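# 4 手把手示教与遥操作录制:挂衣任务

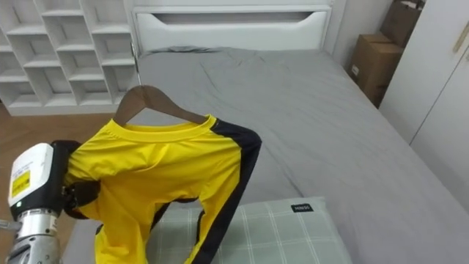 图 4-1 夹爪夹持上衣肩部,衣物已套在木衣架上

本章适用于 Budeck 单臂及双臂机型,控制软件为 Jeller。开始前应已完成第 3 章的关节零位校准和夹爪行程校准。未校准的机器可以录制,但录出的轨迹不能用于回放,也不能与其他机器的数据合并。

本章以“把上衣套上衣架并提离床面”为例。叠衣、收纳类任务的录制流程相同,只需更换任务模板。

## 4.1 两种示教方式

**手动拖动示教**:操作员直接握住机械臂末端移动。适合录制关键姿态,例如衣架的抓取角度、提起后的停留位置。拖动时操作员的手会进入头部相机视野,因此这种方式录下的图像默认不写入训练集。

**遥操作示教**:操作员使用 Kamath 主手控制机械臂,机械臂同步跟随。适合录制完整动作。本章 4.4 节起均采用这种方式。

两种方式不能在同一条记录中混用。需要切换时,先结束当前记录。

## 4.2 场地与物品准备

1. 将机器停在床侧,锁定底盘。机械臂伸直后应能越过床沿,但不应碰到床头板。
2. 清出机械臂肘部一侧的活动空间。柜门保持关闭。
3. 铺平被子。轻微褶皱不影响录制,大的隆起会使系统误判衣物下沿的高度。
4. 准备衣架。推荐使用有肩部弧度的木衣架。细铁丝衣架受力后会变形,不要使用。
5. 准备上衣。首次录制选用与床品颜色反差明显的衣物,例如在灰色被面上使用黄色上衣。
6. 将上衣平放,领口朝向床头,衣架放在衣物旁边。

> 注意:床上可以保留枕头和靠垫,但同一批记录中不要随意增减。需要改变布置时,新建批次,并在备注栏写明。

## 4.3 录制关键姿态(手动拖动)

1. 在 Jeller 主界面选择“示教”>“拖动”。
2. 一只手托住机械臂末端,另一只手按下释放键。听到提示音后,机械臂进入零力模式。
3. 将夹爪移至衣架肩部上方,指尖朝向衣架下缘。
4. 点击“记录姿态”,命名为 `grasp_shoulder`。
5. 将夹爪竖直提起,直到衣物主体离开床面,记录为 `lift_hold`。衣摆末端搭在床面或靠垫上是允许的。
6. 松开释放键,等待机械臂重新上锁,然后再松手。

> **小心:** 进入零力模式前必须托住机械臂。夹爪上夹有衣物和衣架时,重力补偿会有偏差,机械臂可能缓慢下沉。

> **小心:** 不要把手指放在末端圆柱形金属关节与外壳之间。

## 4.4 遥操作录制

1. 戴好主手腕带,将主手放回支架,选择“示教”>“遥操作”。
2. 点击“对齐”。机械臂会低速移动到与主手一致的姿态,此时所有人员离开机械臂的活动范围。
3. 对齐完成后,踩下脚踏开关。只有踩住脚踏时,机械臂才会跟随。
4. 点击“开始录制”,等待倒计时结束。
5. 夹取衣架,将一侧肩部从领口送入衣物,再送入另一侧。
6. 移动夹爪到肩部位置,把布料与衣架下缘一起夹住。只夹布料会在提起时滑脱,只夹衣架则衣物容易偏向一侧。
7. 缓慢提起,到达 `lift_hold` 后停留 4 秒。
8. 将衣架放回床面,张开夹爪,退到起始位置。
9. 点击“结束录制”,选择“成功”“失败”或“丢弃”。

失败的记录请标为“失败”,不要丢弃。“丢弃”只用于操作员误触、有人闯入视野或相机掉线的情况。

每个批次录制 25 条。连续录制 15 条后应休息一次,主手操作疲劳后动作会变碎,轨迹中出现大量停顿。

## 4.5 相机视野检查

每个批次的第一条记录结束后,打开头部相机回放,检查以下各项:

- 提起阶段能看到夹爪与布料的接触处。
- 衣架挂钩在画面内,没有被机械臂遮挡。
- 衣物领口可以辨认。衣身有褶皱、左右不齐属于正常情况,不必重录。
- 画面没有过曝。靠近白色柜体或白色床头板时,曝光容易偏低或来回跳动,可在相机设置中锁定曝光。

如果机械臂前段挡住了衣物,优先调整底盘位置。头部俯仰角改变后须重新做手眼标定,步骤见 3.6 节。

## 4.6 回放验证

1. 在记录列表中选中一条标为“成功”的记录,点击“低速回放”。
2. 按 4.2 节恢复物品的初始位置。
3. 一名操作员站在急停按钮旁,另一名观察夹爪。
4. 回放结束后填写结果。

回放不含视觉修正,只重复录制时的关节轨迹。衣物位置稍有偏差就可能夹空,这不代表记录无效。连续夹空时,先检查衣架摆放,再检查夹爪零位。

## 4.7 常见问题

| 现象 | 处理 |
|---|---|
| 踩下脚踏后机械臂不动 | 重新执行“对齐”;检查主手是否在支架上 |
| 夹爪闭合后布料滑出 | 增大夹持力一档;确认指尖同时夹住衣架 |
| 提起时衣架旋转 | 夹持点向挂钩方向移动 |
| 提示代码 1,442 | 数据盘写入超时,停止录制,更换数据盘后重启 Jeller |
| 拖动时阻力明显 | 末端负载设置有误,选择“夹爪+衣物”配置 |

## 4.8 数据命名与提交

批次名由任务、操作员代号和序号组成,例如 `hang_top_AV_03`。操作员代号在 Honov 数据平台的个人页面中查询,不要自行编写。

提交前在备注栏填写衣物颜色、衣架材质和床面布置。上传完成后,本地数据保留到平台显示“已校验”为止。

遥操作流程由 Aravind Varma 维护,数据平台权限请联系 Bhavana Gowda。双臂协同录制见第 5 章。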